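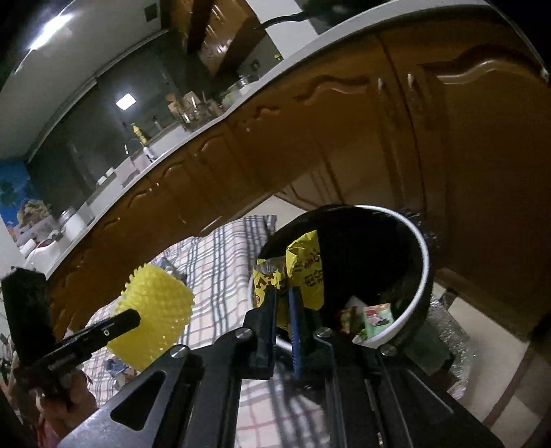
Helmut Petersen 先提出，零食还是集中放在大碗里好，分散在抽屉和台面上，过期了也没人发现。他建议以后小包装一律入碗，大袋的另找柜子。

与会者大多同意。有人问碗放在哪里，讨论后定为餐桌，不上台面。台面现在要放锅和瓶瓶罐罐，做饭时已经不够用。

**合租厨房月度会议记录**
日期：2021年3月29日
地点：Skerimley 公寓二楼厨房
记录：轮值住户

**一、零食与公共食品**

1. 黑色白边大碗作为公共零食碗，放进去的东西视为大家可以吃。不愿意分享的请写上房号，放自己的格子。
2. 黄色包装的那种零食上月吃得最快，本月继续买。绿白色小包的有人喜欢有人不喜欢，先不加量。
3. 散装糖果不再单买，等碗里现有的吃完再说。
4. 拆开没吃完的要夹好口。夹子在水槽右边第一个抽屉，用完放回。

**二、费用**

上月公共食品支出299元，清洁用品174元，均已从公共账户付清。账户余额798元。有住户提出清洁用品偏贵，查小票后确认是一次买了两瓶 Praveo 去油剂，其中一瓶还没开封，四月不再购买。

Helmut Petersen 问零食费用能否按人头平摊，不按实际吃多少算。表决通过，四月起执行。不吃零食的住户可以在群里说明，当月免摊。

**三、橱柜和台面**

1. 木橱柜门板上有油印，靠灶台的几扇比较明显。用软布加温水擦，不要用钢丝球，漆面刮花以后要扣押金。
2. 台面上的调料瓶每周挪开擦一次，按值日表轮。
3. 锅洗完擦干收进下柜，不要长期放在台面上。对此有不同意见，有人每天早上都要用锅，觉得收来收去麻烦。结果是常用的可以留一口在外面。
4. 灰色瓷砖墙面由当周值日人负责，做完煎炸当天自己先擦。

**四、餐桌**

格子桌布每两周洗一次，和毛巾分开洗。锡纸垫在碗下面可以接碎屑，皱了脏了就换，用新的一卷，在 Eichhorn 纸箱里。

桌上不留个人物品。小塑料件、药盒、发票之类，晚上十点以后还在桌上的，统一收到门口的篮子里，自己去认领。

**五、其他**

楼下 Bakerley 面包店的团购是否继续，意见不一，留到下次再议。冰箱下层漏水已报修，房东回复等师傅电话。

下次会议四月底召开，具体时间在群里通知。缺席的住户请看完记录后回复“已阅”。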